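Daylight and Reading Comfort in Shared Study Rooms
Final Project Report, Building Environments Studio
Prepared by Eliseo Orozco, Cornton College
Submitted 29 August 2020 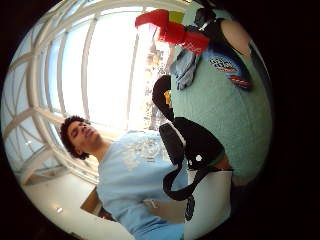 Many older college buildings were designed to be lit mainly by the sun, and their study rooms still depend on it for much of the day. This report examines how students at Cornton College use daylight in shared rooms and whether the present arrangement of furniture makes good use of it. The buildings considered are Dridwood Hall and the Oosthuizen Annex. Window shape was treated as a separate factor in the study. A large arched window, such as the one behind the student in the light blue T-shirt, admits light high on the wall, and the curved upper part is difficult to fit with an ordinary blind. Flat-topped windows in the Annex do not present this difficulty.

1. Purpose

The project was undertaken as part of the requirements for the studio course. Its purpose was to answer two questions. The first was whether students choose their seats according to the light. The second was whether low-cost changes to furniture and shading could improve comfort without new electrical work.

2. Method

A written survey was distributed in June to students who held study room access. Of the forms returned, 87 were complete and were used in the analysis. Light readings were taken at desk height in 4 rooms with a Zomus handheld meter. Each room was measured in the morning, at noon, and in the late afternoon, with the ceiling lights off and again with them on. Desk positions were drawn on a floor plan before the first reading and were left unchanged until the work was finished.

A target of 300 lux at the desk surface was adopted for the purposes of this project. Readings under the target were marked on the plan as low. Glare was not measured with an instrument and was judged from the survey answers only.

3. Findings

Most respondents stated that they looked for a seat near a window when they arrived. A smaller group avoided window seats in the afternoon and gave glare on laptop screens as their main complaint. Students who read from paper were more satisfied with window seats than students who worked on screens.

In the Dridwood rooms, desks along the window wall met the target at each daytime reading with the ceiling lights off. Desks along the inner wall did not meet it in the late afternoon. The Annex rooms have lower ceilings and darker wall paint, and readings there fell off more quickly with distance from the glass.

Several respondents wrote that they did not know the blinds could be adjusted. In 2 of the rooms the control cords were tied up behind bookcases and could not be reached from the floor.

4. Limits of the Study

The readings were taken in early summer and do not represent winter conditions. The survey reached only students who already used the rooms. Cloud cover was noted by eye and may account for some differences between visits.

5. Recommendations

Desks intended for screen work should be turned so that the window is to the side of the user. The bookcases blocking the blind cords should be moved to the inner wall. Wall paint in the Annex should be changed to a lighter color at the next scheduled repainting. For arched openings, a fixed light-colored fabric panel over the curved part should be tested in one room before any wider purchase is made.

The floor plans and the survey form are attached as Appendix A and Appendix B.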